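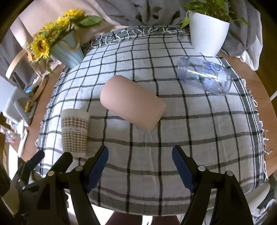

Clearing and Setting the Shared Table: Report on a Term Project in Household Management

1. Background

The common room of the Brundeck residence contains one dining table, used by students for breakfast, evening study and informal meetings. During the previous term, residents reported that the table was often left with cups and bottles on it, and that the next person to use it had to clear a space before sitting down. The present project was carried out as part of the course in Household Management at Triterville College. Its purpose was to draw up a simple routine for clearing and setting the table, and to find out whether residents would follow it.

The project ran for one term. The written survey was distributed in March and the final table arrangement was agreed in May.

2. The table and its contents

The table is covered with a white checked cloth. Residents were asked at the start whether they wished to keep the cloth, as a bare surface is quicker to wipe. A clear majority wished to keep it. The flowers and the green plant were also kept, on the condition that they stand toward the edge of the cloth so that the middle stays open for plates and books.

The remaining items fall into two groups. The first consists of things that are thrown away or recycled after use, chiefly paper cups and plastic drink bottles. The second consists of things that are washed and returned to the shelf, such as reusable plastic cups. Most of the disagreement recorded in the survey concerned the first group. Several respondents stated that they did not like to discard a paper cup that might belong to someone else, and so left it where it was.

3. Method

A tally sheet was kept beside the door throughout the term. At 9 p.m. each evening the items remaining on the table were entered on the sheet by type. Flowers, the plant and the cloth itself were not entered. The sheet recorded 878 items over the term.

In addition, 26 residents completed the survey. It asked when they used the table, what they usually left on it, and what would make clearing it easier. Space was provided for comments, and most respondents used it.

4. The routine

The routine was revised twice following comments from residents. In its final form it reads as follows.

Stand up any cup or bottle that has fallen over. Check that it is empty before moving it across the cloth.

Take paper cups and their lids to the waste bin. Take plastic bottles to the recycling crate under the window.

Wash reusable cups and leave them upside down on the rack.

Shake the cloth outdoors if there are crumbs. Lay it back with the fringe hanging evenly.

Return the flower pot and the plant to their places near the edge.
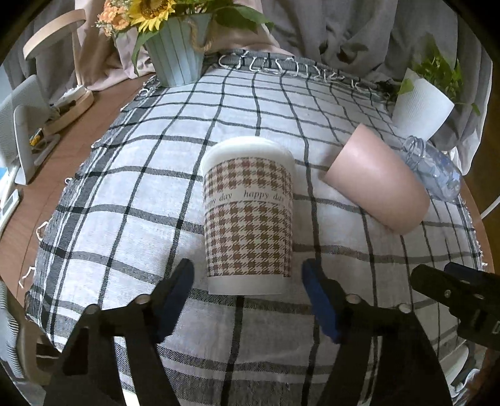
Figure 2. The table before clearing, with a lidded paper cup upright and a pink cup and a water bottle on their sides.

The first step was added at the request of residents who had found drinks spilled on the cloth. An earlier version began with the waste bin, and cups were sometimes carried off while still partly full. The last step was shortened – the original wording gave exact distances from the edge of the table, which residents considered excessive.

5. Results

The number of items left at 9 p.m. fell during the second half of the term. The fall was greatest for paper cups. Plastic bottles decreased less, and comments on the survey suggest that some residents leave a bottle on the table on purpose, intending to refill it later. The routine does not provide for this case.

Reusable cups were the least frequent items on the tally sheet at all stages. Residents who wrote about them said that they were generally willing to wash their own cup but less willing to wash another person's.

6. Limitations

The tally was taken at a single time of day and does not reflect the condition of the table in the morning. Entries were missed during the examination period, when the common room was closed early. The survey was voluntary, and it is likely that residents with an interest in the matter were more inclined to reply.

7. Recommendations

It is recommended that the routine be printed on one sheet and placed near the table, and that a small shelf be provided for bottles their owners wish to keep. A washable marker should be stored with the cups so that names can be written on them. The Pravero residence has asked for a copy of the routine and intends to try it in its own common room, where the table is larger and has no cloth.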